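Friday, November

Linseed size trials, Astdale paper. Carrying on from the last entry.

Mixed the second batch of wheat starch paste this morning at 13 parts water to 1 of starch. The first batch was at 10 to 1 and brushed out badly on the thin sheets, with ridges at the end of each stroke. Cooked it in the double pan, low heat, stirring the whole way. It went from milky to translucent quite late, after I had nearly given up on it. Pressed through the horsehair sieve twice, left it covered, then thinned a little more at the bench by feel.

Desk by the wall is still the best surface for the paperwork side of this. Labels and the sample log stay there, wet work stays on the sink side.

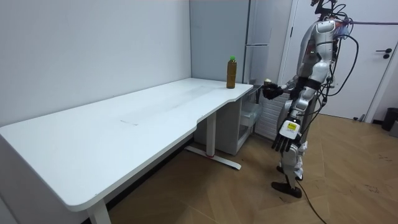 *The desk end of the room, November.*

Paste results so far:

- Astdale 60 gsm: lays flat, slight cockle at the corners after pressing. Acceptable.
- Hernik cotton rag: very good. No tide line, no shine.
- Derkura lining tissue: too wet. It stretched across the grain and dried with a pucker down one side. Try again with the brush nearly dry.
- Old ledger offcuts: mixed. The ruled side takes paste well, the other side resists. I suspect the original size is heavier on that face.

The linseed strips from last time are no use for book work. They have yellowed where the oil was thickest and the smell is still strong. I'm keeping two in the folder for comparison and throwing the rest out. Title of these pages should really change to "paste trials" but the index already says linseed, so it stays.

Grain direction: I got this wrong on the Parsa endpapers and only noticed when the board started to bow. The Parsa sheets come with the grain running short and I cut them as if it ran long. Wet a corner first and watch which way it curls before cutting anything. I have written GRAIN SHORT on the wrapper in pencil.

Sewing: stuck with the 865 ledger (the number is on the spine, no title). Four sections had broken thread at the kettle stitch. Resewed with the thinner linen, waxed once. The swell is better than with the thick thread but the spine still wants to round more than the old case allows. Options are to knock it back gently before gluing up, or to remake the case. I'd like to keep the case.

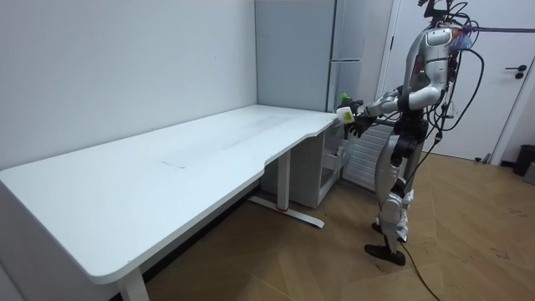 The cloth on the joints is weak along the front but sound at the back, so if the case does stay it will need new cloth slipped under the old at the front joint only. Toned aero linen would do it. The brown we have is too red. Mix the acrylic with a bit more raw umber and test on a scrap, letting it dry fully before judging, as the last one dropped a shade overnight.

Press notes: the small nipping press is pulling to the left again. Shimmed it with card under the platen, which helped. Don't overtighten. Anything that has to come out properly square should go under boards and weights until it is sorted.

Stock: starch is low. Blotters need replacing, the ones in use are marking. Still 1,000 labels in the cupboard, so no more labels.

Left under weights at 4.30: two Hernik samples, one Derkura retry, the Parsa board with its new endpaper. Change the blotters before going home.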